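The Number in the Last Cell

The number in the last cell of the spreadsheet was 636, in thousands, and Ah-rin Woo had been told to make it start with a four.

She had until the end of the day. Benedek Bárány, who ran operations at Pletano and had once described himself in a meeting as a numbers poet, had put it to her kindly. He had even brought her a muffin.

"Nobody upstairs is against robots," he said. "They love robots. They just feel that robots should be cheaper."

"I feel that too."

"So you're aligned."

She ate the muffin and opened the file again. It was called budget_final_v17, and all 17 versions were hers. In April it had been a clean little thing: two arms, one table, a line for training, a line marked Other. Pletano took in dead office computers and sent out live parts, and the plan was that a cell would do the part in the middle, where a person leans over a case and swears at it. Then Chang-ho Wi had found out there was a budget, and Other had put out leaves.

Chang-ho was in the back with the trial cell, where he had been since the supplier, Barta, agreed to let them try before they bought. The trial was free. Getting ready for the trial had cost more than Ah-rin's car.

"I need to cut a hundred and thirty-seven thousand dollars," she told him from the doorway.

"From what?"

"From you, mostly."

He didn't look up. "Take out the second arm."

"Really?"

"Sure. And then when it needs to hold something still, you can come down and hold it."

She wrote SECOND ARM — KEEP on her pad and drew a box around it. Chang-ho turned his monitor so she could see what he had been looking at all morning, two pictures side by side, and went off to find his coffee.

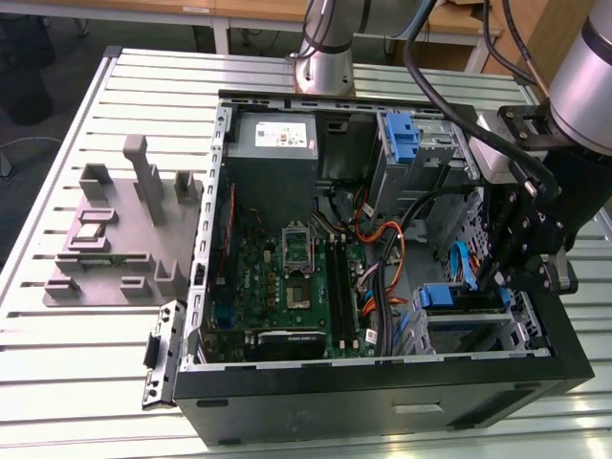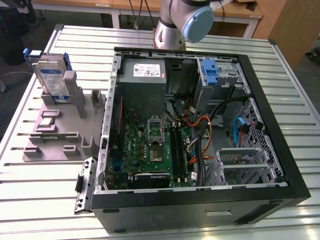

Bench views, open tower and parts fixture. Photos: C. Wi / Pletano trial cell

Ah-rin studied them the way she studied anything Chang-ho showed her, which was to look for the money.

The computer wasn't money. They had a warehouse full of computers. The arm was money, obviously, and so was the gripper, and so was the table, which she had fought over for a week because it had aluminum slats and she had wanted to know what the slats were for. The gray thing on the left, with the posts sticking up, she couldn't place at all.

"What's that?" she said when he came back.

"The fixture. It holds the parts."

"Where is it in the budget?"

"It isn't. I printed it."

She looked at it with something like love. In one picture it had a hard drive standing up in it, blue handle in the air like a kid who knew the answer. "What did it cost?"

"Plastic. A couple of nights."

"Chang-ho, there's a line here for fixtures. It's 166."

"Thousand?"

"Thousand."

He came around the desk and read it over her shoulder. The line said WORKHOLDING, CUSTOM, and next to it, in the column for notes, it said per Linum.

Linum was the consultant. Or rather Linum was a firm with a nice lobby, and the consultant was Yoon-hee Koo, who had visited Pletano one time, admired the loading dock, and sent a quote for machined steel nests, one set for every model of computer they were likely to see. Benedek had pasted it into version 9 himself. Ah-rin had the email.

"We'd need a few more of mine," Chang-ho said. "And a better printer. And I'd want spares, they chip."

"How much?"

He thought about it, and she watched him think, and she could see him adding a chair.

"No chair," she said.

"Twenty-eight, then."

She did the subtraction on her pad, then did it again on her phone because it had come out too well. A hundred and thirty-eight off. That left four hundred and ninety-eight thousand, a number that began with a four in the way that a cat on a windowsill is technically indoors.

Ikhsan Ginting from purchasing stopped by on his way to somewhere else and was made to check it. He ran a finger down the column and stopped near the bottom.

"You've got no freight."

"Barta's paying the freight."

"Barta's paying the freight on the arms. Who's paying for the conveyor? That's Pivden. Pivden doesn't pay for anything. They billed us for a pallet once."

"How much is freight from Pivden?"

"Call it 2000."

Nobody spoke. Four hundred and ninety-eight and two made five hundred, and five hundred did not start with a four no matter how you held the page.

"Does it have to be a good printer?" Ah-rin asked.

Chang-ho took longer over this than he had over anything all day. On the monitor the gray fixture sat there with its little posts.

"It has to be a pretty good printer," he said.

She took a thousand out of the printer. The total came to four hundred and ninety-nine, and she saved it as version 18, dated it Jul 30, 2023, and sent it up before anybody could remember electricity.

Benedek's answer came back in six minutes. He was thrilled. He said it was exactly the kind of discipline they had been hoping to see, and that upstairs had been so encouraged they wondered, since there was clearly some room in it, whether she might have a look at the three hundreds.

Under that he had added a line asking if she'd like another muffin.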